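How to score a league match by hand (and still have a chance to watch it)

I've been keeping the book for our lot for long enough that people have started asking me to show them how, usually ten minutes before the first ball. So I've typed it all up. It's cricket, it's the paper scorebook, and it's the way we do it at home games at Rusdale. If you've only ever used an app you'll be fine, the symbols are mostly the same, you just have to draw them yourself.

What you want in your bag: the book, two pencils, a rubber, a black pen for the final totals, and a clip or a couple of bulldog clips for when the wind gets up. I used to bring coloured pens, one for each bowler, and lots of scorers swear by it, but I kept picking up the wrong one and gave up.

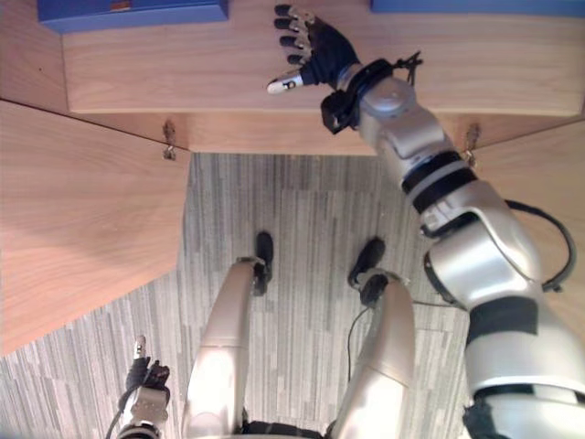

Rusdale Cricket Club – Scorers and Umpires Section

Before the toss

Get there early enough to copy out both team sheets. Ask for initials as well as surnames! We once played Kostari with three brothers in their side and I spent half the afternoon shouting across the boundary to find out which one was out. Leave the batting order blank until they walk out, captains change their minds all the time.

Fill in the top of the page next: competition, ground, date, who won the toss and what they decided. I write the date out in full, like Mon 27 April, so that whoever reads it later doesn't have to puzzle over it. Then find the other scorer and sit next to them. You're a pair for the day and you'll be checking each other at the end of every over.

The three places every ball goes

Each delivery gets written down in up to three places, and if you always do them in the same order you won't miss one. Mine goes bowler, batter, total.

First, the bowling analysis. Every over has a little box, and you put in a dot for no run, a number for runs off the bat, a W for a wicket that the bowler gets credit for. A wide is a cross like a plus sign, and a no-ball is a circle. If they run on a wide, add a dot in a corner of the cross for each run taken.

Second, the batter's line. Same again, dots and numbers, but a wide doesn't go here as it doesn't count as a ball faced. A no-ball does count as one faced (I got this wrong for an entire season). Byes and leg byes go in as a dot for the batter and then in the extras section lower down.

Third, cross off the runs on the running total, which is the big grid of numbers. If somebody hits a four, strike through all four numbers with one line. When the team gets past 100, call it out to whoever is on the scoreboard, they will have drifted off.

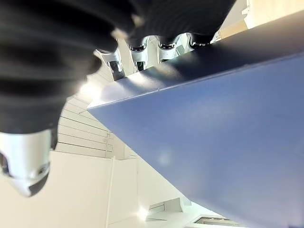 At the end of the over, add up what's in the bowler's box and write the running figure under it. Then say the total out loud to the other scorer. If you agree, lovely, carry on. If you don't, sort it out there and then while you can both still remember the last six balls. A mistake left until tea is a horrible thing to find.

A maiden is an over with nothing against the bowler, and you join up the dots to make an M. Byes and leg byes don't spoil it, wides and no-balls do. If there's a wicket in it and still no runs, join them up as a W instead.

When a wicket falls

Lots to do and not much time, so here's my order:

1. Put the W in the bowler's box, unless it's a run out.
2. Close off the batter's line with two little slanted strokes.
3. Write how they were out and who did it.
4. Fill in the fall of wicket: score, batter's number, and the score of the not out batter if your book has a space for it.
5. Put the new batter's name in once you know it.

Did they cross on a run out? Watch for it. You need to know who's facing.

Signals

Wave or hold up a hand to acknowledge every signal the umpire gives. They're meant to wait for you before the next ball, and the good ones do. In the Apaza Cup games it's normally club umpires and they forget, so wave harder.

At the close

Add up all the batters, add the extras, and that should match the total. Then add up the bowlers, plus byes, leg byes and any penalty runs, and that should match too. If you're out by one on a score of 200, look at the no-balls first. Go over the totals in pen, both scorers sign, and send the result in to the Drinus league page that same evening.

If you fancy a go, come and sit with me for a second eleven game. Bring a cushion, the bench is hard.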